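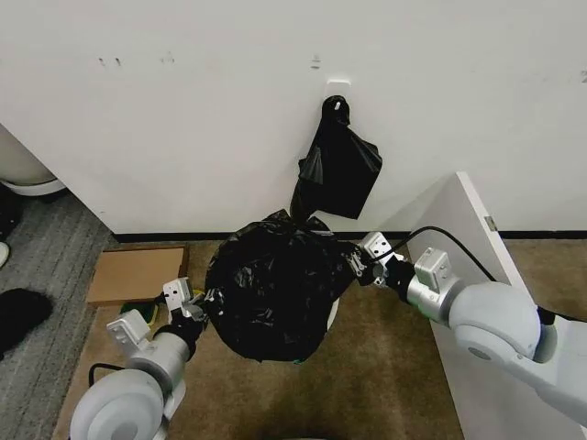 Bin Stations: Wall Hook and Spare Liner

Gallery page for the small waste stations in the Gorkham building. Each station has three parts: a round bin, a liner, and a wall hook that holds a spare bag within reach. The pictures on this page cover one station in the carpeted area. Part names follow the Prarkico supply sheet, where the bin is "vessel", the bag is "liner" and the hook is "wall point".

The building has 38 stations of this type. Liners are black throughout, ordered in cartons of 400 and split between the two supply closets. One carton goes to the closet at the Mudaliar end, and the next one goes to the other closet when the shelf card says so.

Hook height is set at 145 cm from the finished floor at stations beside a desk. Stations against an open wall may be lower, provided the spare bag clears the top of the bin. Adhesive hooks are used on all painted walls. No screws — the wall finish is not patched between tenancies.

A full bag is knotted before it leaves the station. Hold it at both sides when lifting, and keep it off the baseboard.
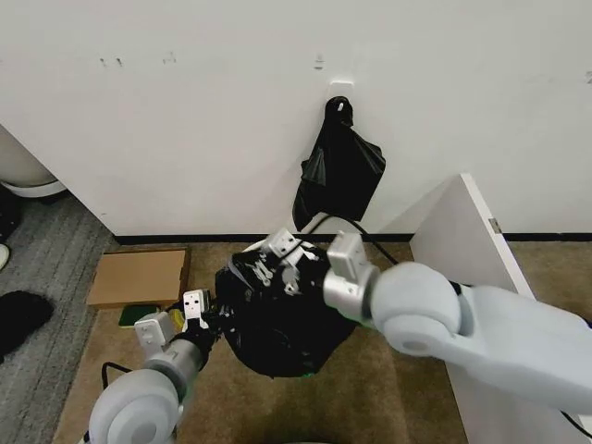

Spare liners are stored one to a hook. Earlier stations kept a folded stack under the liner in use, and the stack picked up leaks and had to be thrown out with the rest. A single bag on the wall point takes no floor space and can be checked from across the room. It goes on by its bunched top, with the small prong of the hook through the loop, and the rest of the bag hangs free over the bin. Folding it flat first is optional. Replace the spare at the same visit in which it is used.

Scuffs on the wall near a hook are recorded on the room sheet and left for the yearly paint round. Do not rub them with solvent. The adhesive plate is rated by Endaser for light loads only, so a filled bag never goes on the hook, even for a minute.

Fitting order for a new liner: open the mouth fully, seat the base, turn the edge over the rim, then press out trapped air by hand. Leave enough overhang to knot later. A complete change at one station is budgeted at 18 minutes per group of six, walking included.

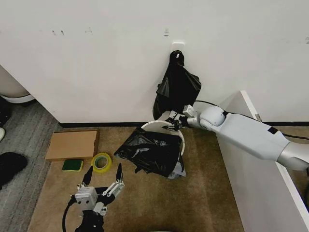 Liner bunched at the near side of the bin, rim exposed, spare on the hook.

A liner in this position still needs its edge turned over the rim all the way around. Pull from the far side first, then take up the slack at the front.

Station list and room sheets are kept with the May stock count.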